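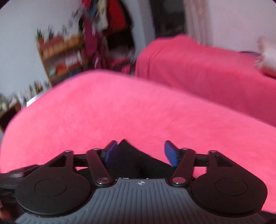
**Betulmont drops the laundry-day promise from its plush bedding**

*For release in July*

Betulmont has sold bedding long enough to know what plush does to dark laundry. Starting this month the company is removing the words "lint-safe" from every blanket in its Plurkska line, and it would like other makers to think about doing the same.

The claim was always shaky. People fold clothes on the bed. They drop black socks and black T-shirts on a fuzzy blanket, sort them there, and then wonder about the specks. Betulmont's own test covered 18 washes and used smooth cotton only. It says very little about a pile of black knits on a soft pink blanket.

"I never liked that label," said Jad Qaisi, head of product at Betulmont. "We tested the easy fabric and printed the answer on everything."

The company has also looked at the folding boards, lint sprays and special dryer sheets sold to fix the problem. It is not convinced. Flarby, a spray Betulmont carried for 5 months, has been taken off the shelves after 200 customers asked for their money back.

White specks show up on black fabric, and folding the piece over can leave them sitting right along the top edge.
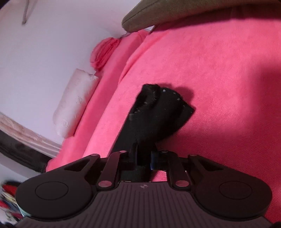

Urho Kinnunen doubts that a new label will change much, and says he would sooner have a blanket that comes with a plain cotton sheet to fold on.

Betulmont has no such sheet to announce. Its care card now gives shorter advice: shake the blanket outdoors, wash it apart from dark clothes, and spread black items out flat to check both sides before folding. Whether this beats a strip of packing tape is something the company will not claim.
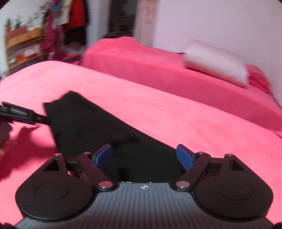

*Black fabric spread out on bright pink bedding.*

The first 2000 blankets with the new card ship from the Morrison warehouse in July. The price stays the same. Blankets already in stores will keep the old label until they sell, and Betulmont will answer questions about it at the customer desk.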